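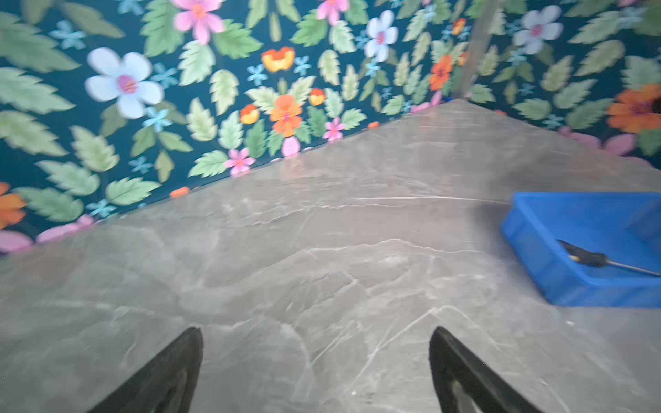
Home | Projects | Reports | Partners | Contact

Print this page | E-mail this page

Drellano Household Manipulation Project
Progress report to the Ortuño Fund: demonstration visit
Prepared by Solveig Sjögren, project lead, Bamovmont
2023-08-27

1. Purpose of this report

The grant agreement requires a written report after each demonstration to the Fund. This one covers the visit to our site at Bamovmont, the state of the work packages on the day, the questions raised by the Fund's representatives, and the changes we propose to the remaining schedule. Spending is reported separately on the Fund's own form.

2. Background to the visit

The second work package concerns picking up and setting down hand tools on household surfaces. In the previous report we stated that the arm could do this on a matte gray test bench under fixed lighting. The Fund asked to see the same work on surfaces closer to those found in homes, with visitors present and without the lighting rig. We agreed, and the demonstration was moved from the bench room to the kitchen corner.

The kitchen corner has a polished gray marble counter with white veining, set against two walls of floral wallpaper on a dark teal ground. Both were chosen for difficulty. The veins produce long bright edges that the detector can confuse with thin metal parts, and the polish returns a weak reflection of the wallpaper near the back of the counter. The wallpaper has few plain areas of any size, so background subtraction is of little use there.

3. Equipment

The arm, the two-finger gripper and the wrist camera are the same units described in the previous report. The fingers are the black tapered type. The wrist camera is mounted so that both fingertips stay in view during the approach, which lets the controller correct their position relative to the tool up to the moment of closing.

The tool for the main run was a screwdriver with a black handle and a narrow yellow band next to the shaft. It was presented in a shallow blue tray with raised sides. The tray gives the detector a uniform background for the tool, but the sides limit the angles from which the fingers can enter. A tool lying diagonally leaves less room at the handle end than one lying parallel to the long side.

Control software was the Irnorora build frozen before the visit. No parameters were changed during the day.

4. Program of the day

The visit was divided into three parts.

Part one was a short technical briefing in the meeting room. We presented the training set, which now holds 900 recorded pick-and-place sequences, and explained how the sequences are labeled and checked. Of these, 400 were recorded in the kitchen corner and the remainder on the bench.

Part two was the demonstration. The arm started from its rest position, moved over the counter with the fingers open, located the tray, and approached the screwdriver from above. It was asked to lift the tool, place it on the bare marble, and then return it to the tray. The sequence was run 3 times. Two runs were completed without intervention. In the remaining run the arm set the screwdriver down on the marble correctly but did not find it again, and the operator stopped the sequence.

Part three was open discussion, with the arm powered down so that visitors could examine the gripper and the counter at close range.

5. Findings

5.1 Detection in the tray was stable. The blue floor of the tray separates well from both the handle and the shaft.

5.2 Detection on bare marble is the weak point. The log for the stopped run shows the detector fixing on a bright vein and rejecting the shaft of the screwdriver as background. The handle was detected, but the confidence score fell below the threshold for a grasp because the shaft direction could not be confirmed.

5.3 Camera motion adds to the problem. Frames taken during the fast part of the travel are blurred, and in those frames the veins smear into shapes that resemble a shaft. A slower travel speed reduces this effect at the cost of cycle time.

5.4 The wallpaper caused no false detections of tools during the visit. It did slow the search step slightly, as the region above the counter edge was searched before being discarded.

6. Questions from the Fund

The representatives asked whether the tray should count as an aid. Our position is that trays and drawers are normal places for tools in a home and should remain in the test plan, but results with and without the tray will be listed separately from now on.

They also asked whether a second camera would resolve finding 5.2. It may help, but a fixed camera would have to be installed in each home, and the project scope is limited to sensing carried on the arm. We prefer to address the matter in software first.

A request was made for the raw logs of all runs. These have been placed in the shared folder together with the wrist camera recordings.

7. Changes to the schedule

a. Add a rule to the search step that excludes everything behind the back edge of the counter.
b. Discard frames above a set blur level before detection.
c. Record further sequences on bare marble, with the tool placed both along and across the veins.
d. Move the repeat demonstration to October, on the same counter.

Items a and b are in progress. Item c requires operator time that was assigned to the drawer-opening tests, and those tests will start later than planned. No additional funds are requested.

8. Open points

The Fund is asked to confirm the October demonstration and to state whether the success criterion for work package 2 applies to tray and bare-counter runs together or to each one alone. The current wording of the agreement allows either reading.

Contact: Drellano project office, Bamovmont | © 2023 Drellano | Back to top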